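3.2 Visitor flow and overnight stays in the Notovwood recreation area

The Notovwood recreation area comprises a lake, a belt of mixed woodland and the small harbour town of Punosthorpe, where most of the paid accommodation is found. Day visitors arrive mainly by the coast road and leave before the evening. Overnight visitors use the campsite at Quintela Bay or the guest houses in the town. Earlier work on small destinations of this type has tended to treat the two groups as one market. We keep them apart, as their use of trails, beaches and picnic grounds differs in both timing and distance.

A questionnaire was handed out at the trailheads and at the campsite reception. Of 1000 forms distributed, 347 were returned in a usable state. Forms with no answer to the length-of-stay item were left out. Respondents marked the places they had visited on a simple map and gave the main purpose of the trip. Indoor picnic tables and shared kitchens were coded as site facilities, together with boat ramps and shelters.

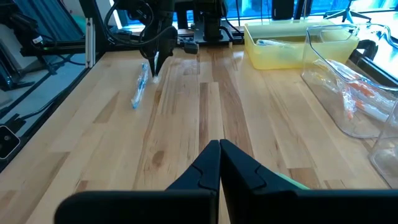 Figure 2. Tabletop of glued wooden staves, with an oval knot left of centre.

Trail use was highest on the lakeside loop, which starts at the Punosthorpe car park and has little climb. The Plevitz ridge path was marked mainly by overnight visitors. It is longer, has no bus stop at the far end and takes most of a day to walk. Swimming and fishing were reported by both groups, although anglers tended to arrive earlier and to stay on the northern shore. Bad weather moved visitors into the town and shortened the stay of those in tents.
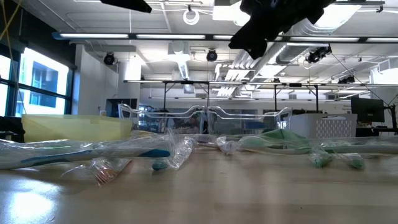 Reading time: 2 minutes

Length of stay was linked to the type of accommodation more closely than to the distance travelled from home. Guest house users booked ahead and seldom changed their dates. Campers decided late, often on the basis of the forecast. A model using travel distance alone therefore gives a poor account of January trips, when the campsite is closed and the remaining visitors come from nearby towns.

Two limits should be noted. The trailhead forms under-represent visitors who stay in the town and do not walk. The map item also records places visited, with no measure of the time spent at each, so a short stop at a viewpoint carries the same weight as an afternoon on the beach. Section 3.3 deals with the second point by using the parking records for the lakeside loop.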